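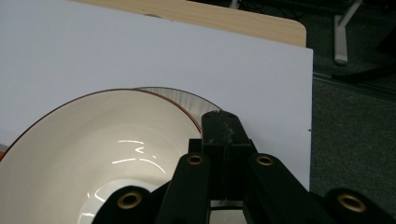
Last updated: November, 9:33 pm

Lentil flour in pancakes – does it need a soak?

hayley_tunstall
Hi all! I finally opened the big bag of red lentil flour my sister talked me into, and my first batter (500 g, way too much, we ate pancakes for two days) tasted kind of grassy. Do you rest yours overnight, or just whisk and go?

Peadar S
Overnight in the fridge, always, Hayley. Mine sits 11 hours or so while I'm asleep and the raw taste is gone by breakfast.

kianoush_p
I'd have to disagree, Peadar, much as I love your soups! Toast the flour dry in a skillet first – low heat, keep stirring – and you can skip the wait.

Peadar S
Toasting made mine bitter, but my stove runs hot, so who knows.

hayley_tunstall
Thank you both so much, I'll toast half and rest half and let you know which one the kids finish.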